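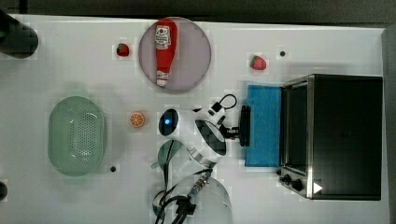
Ketchup on its plate, strawberries wherever they like.

I have been meaning to write about the play kitchen for weeks, and since it rained all Sunday I finally sat down with a cup of tea to do it. Most of it came out of a big mixed box from Orkora, over 20 pieces (a few have since gone to live under the couch, I'm afraid), and I have grown fonder of it than any grown person should be. The ketchup bottle is the favorite by a mile. It gets a plate all to itself, laid slantwise like a fish at a fancy dinner, and the orange slice usually has to manage without one.

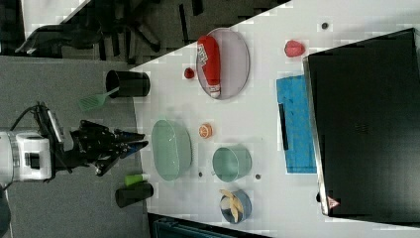 What gets used the most

Green things, mostly! I love that soft green, and the colander goes with nearly any meal you can dream up, soup included. I did wonder if we needed a mug as well, but pretend cooks get thirsty, and it has been to many more tea parties than I planned on.
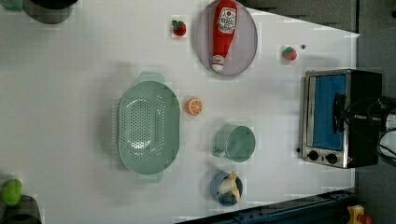
My sister thinks two strawberries is stingy and that any decent pretend dessert wants a whole bowlful. She may be right, and I have my eye on a little fruit bag at Matlala, though I keep telling myself we have plenty.

For putting away, the food goes in one basket and the dishes in another, and that's as organized as I get.
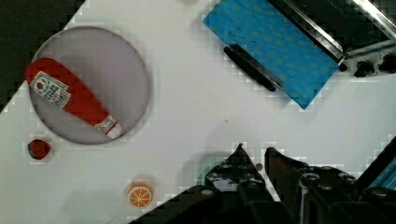

A reader wrote in to ask how I wash the soft pieces, and said hers go in a pillowcase on the gentle cycle. I have only ever dabbed mine with a damp cloth, so I'm going to try the pillowcase this week.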